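首页 新闻 活动 访谈 资料下载 联系我们

开放日访谈:在Gramard看机器人装电脑

2022-10-23

Gramard的实验室在一栋旧厂房的二楼,楼梯很窄,上楼的时候要给下楼的人让路。开放日上午,门口的登记表已经写满了两页。我登记的名字排在一个中学老师的后面,她带了学生来,学生们在走廊里就开始争论机器人会不会把电脑装坏。

接待我的是Ilham Subramaniam。她负责这里的装配项目,项目的名字叫Skimar。她说话不快,喜欢先想一想再回答。我的中文是成年以后才学的,她的中文也是,所以我们两个人谈话的时候常常停下来,换一个更简单的词。下面的引语我尽量按她原来的说法写,有几处她后来发邮件改过用词。

我先问她,为什么选择装电脑这件事。工厂里可以自动化的工作很多,拧螺丝、搬箱子、贴标签,看起来都比装电脑容易。

“容易的事情别人已经做得很好了,”她说,“我们这里人不多,去和大公司比搬箱子没有意思。装电脑有一个好处,零件都是标准的,但是每一个零件要的力气不一样。内存要用力压,处理器一点力都不能用,只能放。同一只手,前一分钟要重,后一分钟要轻,这个对机器人是很难的。”

她又补充说,他们其实对拆比对装更感兴趣。旧电脑回收以后,里面有很多零件还能用,可是用人工拆,成本常常超过零件的价格。Skimar最初的计划书里写的就是拆旧工作站,“装”是后来才加进去的。“会拆的不一定会装,可是会装的,拆起来就稳当得多。所以我们把顺序反过来了。”

计划书是二月份交的。她给我看了第一页,上面有一个数字被红笔圈了起来:350。这是他们答应在第一阶段完成的演示次数,也就是由人操作机械臂,一次一次把动作做给系统看。到开放日为止,他们完成了126次。我说这个进度好像有一点慢,她没有不高兴。

“是慢。开始的时候我们每天要花很多时间把东西放回原来的位置。后来一个实习生说,为什么一定要放回原来的位置?电脑在真正的回收站里,从来不会放在原来的位置。这句话救了我们很多时间。现在我们故意放歪一点,今天歪这边,明天歪那边。”

谈到这里,她带我去看工作台。来参观的人围在一条黄线外面,有人举着手机,有人在问能不能离近一点。操作员是一位戴眼镜的年轻人,他对大家点点头,然后继续做他的事。Ilham小声告诉我,操作的时候最好不要和他说话,他会礼貌地回答,然后就忘记做到哪一步了。

她介绍说,练习分成两种。一种是在模型上做,模型是灰色的,形状像一块主板,上面留了放处理器和内存条的地方。另一种是在真的机箱里做。两种练习放在同一个台面上,操作员可以从模型这边转到机箱那边,中间不用停机。

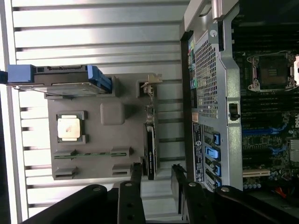 “在模型上,错了没关系,”Ilham说,“模型没有针脚,你放歪了,最多是再放一次。真的插座很贵,也很娇气。我们坏过一块主板,我不想说是谁弄坏的。”她停了一下,又说:“是我。”

我问她,模型和真的主板差别这么大,在模型上学到的东西到底有没有用。这个问题我准备了很久,因为在别的展览上我也问过,得到的回答都很漂亮,但是不太具体。

她的回答是分开说的。接近零件、对准方向、慢慢放下,这些动作在模型上学和在真机箱里学没有很大的差别。机箱的麻烦在于周围的东西:金属的边、电线、塑料的卡扣。模型旁边是空的,手指可以从任何方向进去,机箱里面却只有一两个方向是合适的。“人会自己绕开电线,连想都不想。你要是问一个修电脑的师傅,你是怎么绕开的,他会说,我绕了吗?”

来参观的一位先生插话,他问显卡是不是最难装的。他自己去年换过一次,手被划破了。Ilham说显卡确实不容易,它又长又重,拿的地方如果偏了,另一头就会往下沉。可是在他们的记录里,让操作员重做最多的是内存条。内存条很薄,夹得太紧会滑,夹得太松压不下去,而且两边的卡扣要都扣上才算完。操作员只能从摄像头的画面里判断有没有扣好,有时候他以为扣好了,检查的人一摸,一边还是翘着的。

“硬盘反而最听话,”她说,“带托架的那种,有把手,抓得住,推进去就行。学生来的时候我们都让他们先试硬盘,这样他们回家的时候心情好。”

那天确实安排了学生体验。每个人有11分钟,时间到了,旁边的计时器会响。我问为什么是这么奇怪的数字,她说原来定的是十分钟,但是第一个孩子花了一分钟才把手放进操作手柄里,大家就同意加上去了。我站在旁边看了两个学生。第一个男生非常急,想一下子就把硬盘拿起来,机械臂停住了,要由操作员重新启动。第二个是女生,她先把手指开开合合了好几次,什么都没有拿,然后才往前移动。老师在后面催她,Ilham对老师说:“请让她慢慢来,她这样做是对的。”

后来我和Ilham坐在走廊的长椅上继续谈。走廊里有咖啡,也有一盘已经凉了的包子。我问她对夹爪满意不满意,很多参观的人都在问,为什么不用像人手一样的五根手指。

她说他们试过一种比较复杂的手,是从一家叫Ghauri的公司借来的,用了一个多月。那只手很漂亮,客人来了都喜欢拍照。但是它的关节多,坏的机会也多,修一次要等很久。现在用的手指简单、结实,螺丝松了自己就能拧。“我不反对五根手指。等到有人能做出一只手,掉在地上捡起来还能用,我第一个去买。”

她对摄像头也有自己的看法。装在手腕附近的摄像头,画面会跟着手转,刚来的操作员看久了会头晕,分不清上下。有人建议用软件把画面一直保持水平,他们试了一个星期,后来又改了回去。她的理由是,操作员学会用手的方向去看东西以后,反应比以前快。不过她承认这只是他们几个人的感觉,没有做过正式的比较。

我又问到失败的记录。很多单位只保存成功的演示,失败的就删掉了。Ilham说他们全部留着,包括她弄坏主板的那一次。每一条失败的记录后面都要写一句话,说明是哪里出了问题。刚开始大家写得很长,现在写得很短,比如“压偏了”“夹到线”“走神”。她觉得“走神”这个写法很诚实,就没有要求改。

下一步的打算,她讲得比较谨慎。Gramard正在和一家做旧设备回收的企业Gakatow商量,希望把一套同样的工作台搬到他们的仓库里去。仓库里灰尘大,光线也不好,这些在实验室里都没有遇到过。双方谈定的第一批机箱是60台,型号由对方随便挑,不提前告诉实验室。

“不提前告诉,是你们提出来的,还是他们提出来的?”我问。

“他们提出来的。我当时笑着说好,回来以后一个晚上没有睡好。”

我问她怕什么。她想了比较长的时间。她说,怕的是螺丝。每个厂家的机箱开盖的方法都不一样,有的用卡扣,一按就开,有的螺丝已经锈住了,人也要用很大的力气。现在的练习都是从机箱已经打开的状态开始的,开盖那一步由人来做。今天来参观的人当中,只有一个小学生注意到这一点,他问:“那盖子谁开?”她说这个问题她记在本子上了。

最后我问她,这样的系统做好以后,修电脑的师傅会不会没有工作。她说她的叔叔就是开维修店的,每次回家吃饭都要问她一遍同样的话。她给叔叔的回答是,旧机器堆在仓库里,现在本来就没有人拆,都是整台压碎。叔叔听了不太相信,可是去年他把店里两台不要的机箱送给了她,说让机器人也学学手艺。

下午四点多,参观的人慢慢少了,操作员摘下眼镜擦了擦,问还要不要再做一轮。Ilham看了看走廊,说还有一个孩子没有轮到,再等他一下,他去洗手间了。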